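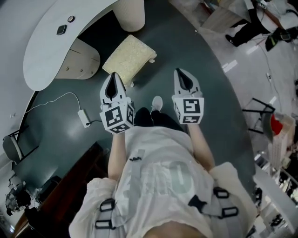 lintroller_liz
So our place in Trodbridge has gone in on the robot thing and I'm one of the people who got moved over to it in June. I used to do setups, meaning furniture out, furniture back, wipe it down, on to the next room. Now I spend most of the shift picking things up with a gripper in each hand so the robots Hekau is supposed to bring in can learn it from us. You wear a gray harness over your shoulders and chest, black buckles and all, and the grippers have those black-and-white square markers on them. Two pointy fingers where your hand used to be! I felt like a lobster for the first week. Anyway, has anyone else been switched to this, and did your old job still exist afterward?

Search this forum
Enter keywords Go

pallet_dad
We did the same at Plotonstead last year, different gear. The old job exists but there are fewer of us on it. I'd ask now, in writing, what happens when the recording list is finished. How long is yours?

lintroller_liz
391 tasks, and we're supposed to get 200 good takes a shift between us. Which sounded like nothing until I tried it (try grabbing a cushion with two fingers and no feeling in them, then come back and tell me it's easy). The straps get my shoulders by lunch too. I will say the new work is easier on my back, I'm not hauling sofas anymore, and I do kind of like figuring out the best way to get hold of something.

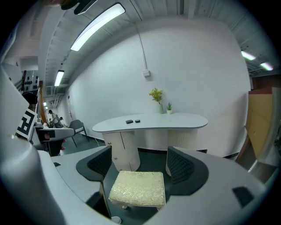
What I miss is talking. On setups you're yelling across the room all day, "lift your end," that sort of thing. With this you're concentrating so hard that an hour goes by and you haven't said a word to anybody. Two of the older guys asked to go back to setups for that exact reason and I don't blame them.

Fogh_fan
Gonna disagree with the gloom a little. I've lifted furniture for 16 years and my knees are shot. If a machine wants to carry an armchair up a ramp it can have my armchair. The people who know how to pick stuff up properly are the ones who should be teaching it, and they should get paid extra for it.

pallet_dad
Should, sure. Did you?

Fogh_fan
No lol. But I got the day shift, and I'd take that over a raise.

lintroller_liz
We got neither. Same pay, same hours. I did ask our lead, Bent Hallgrímsson, about what comes after the list, and he said there'll be a second one and then "a conversation." He's a decent guy and I think he was being straight with me, he just doesn't know.

pallet_dad
"A conversation" is what we had at Plotonstead. Get it in writing.

quietcorner
Different question, do they let you swap out? We rotate every couple of hours and it fixed the shoulder thing for me, plus you get to talk to people in between. Also loosen the chest strap before you sit down!!

lintroller_liz
No rotation so far, but I'm bringing that up tomorrow morning. Will try the strap thing too, thanks. And ok pallet_dad, I'll email Bent tonight and post what I get back.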